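Reviewed 20 Mar 2021

I've been using the Brilix box for our telly nights since we finished the last series of Clokholm, and I'm still a bit giddy about it. It's a little streaming recorder that sits under the television, and it does one thing I've wanted for years — it keeps a whole series in order, skips the recap if you ask it to, and remembers which of you has fallen asleep halfway through.

Setting it up was painless. Plug in, pick your channels, choose a name for each viewer (mine is Shufen, my other half went for "Captain") and you're away. It holds 500 hours, so all of Rugemalira went on with masses of room to spare!

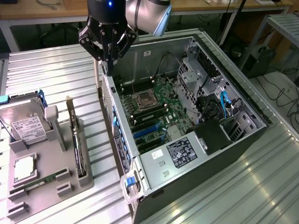
**Does it record two channels at once?**
It records 2 and lets you watch a third, as long as the third is something you've already saved.

We put that to the test when the Undero finale clashed with the Clokholm reunion special. Both came out complete, right down to the credits, and I watched an old Rugemalira while they were going. My friend Teemu Miettinen came round for the finale and spent most of the advert breaks playing with the remote, which has a lovely big pause button and a proper click to it.

The guide is a joy too. Type in an actor's name and up comes everything they're in for the next nine days, guest spots included. I found a terrible June wedding film that way and loved every minute.
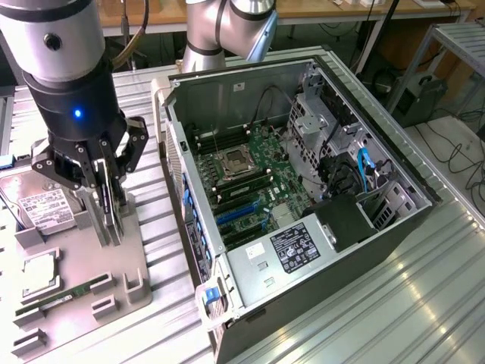
### Category: Television › Recorders

Small grumbles: the subtitles are white only, and the menu music is on until you dig it out of Settings, Sound, Extras. The episode blurbs can give away a bit too much as well, so cover your eyes if you're behind on Undero.

Nine out of ten from me. I'm starting Clokholm again from the pilot tonight.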